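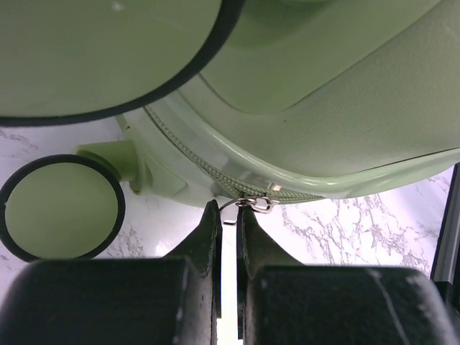 Re: Shared dream journals and the July gathering

From: Seija Jääskeläinen
To: Masmont Dream Study List
Date: 18 Feb 2020

Dear members,

Thank you to all who wrote in reply to the notice on shared journals. The program office has read each message, and I am writing to answer the points raised by Damián Esquivel, whose letter is quoted in part below.

> On the matter of the journals, I would ask the office to state
> plainly who may read an entry once it has been submitted. Several
> of us in the Serrano group record dreams about relatives who have
> died, and we had understood that these pages would be read only
> within our own circle. I would also like to know whether entries
> made in the middle of the night, often a few words and no more,
> should be sent in as they stand or written out in the morning.
>
> Damián Esquivel

Entries are read by the leader of the local group and by one reader at the Masmont office. They are not passed to other groups. A member who wishes to keep an entry within the circle should write "closed" at the top of the page, and the leader will remove it before the journals are forwarded. The Vurer and Serrano groups already follow this practice. Travside will adopt it before the next set is due.

Night entries should be sent as they were first written. If a fuller account is made later, please place it on a separate page and note the hour at which each was set down. Members are asked not to correct the first version, even where it makes little sense on waking.

The archive now holds 2,413 entries, of which 1,483 describe a dream that resumed after the sleeper had woken. These will be the subject of the opening session in July. Group leaders who would like to read from their members' journals must have written consent from each person concerned.

Requests to speak at the gathering should be limited to 400 words and sent to me directly, not to the list. Dream interpretations offered to another member should likewise be sent privately, and only when that member has asked for one.

With regards,

Seija Jääskeläinen
Program Office, Masmont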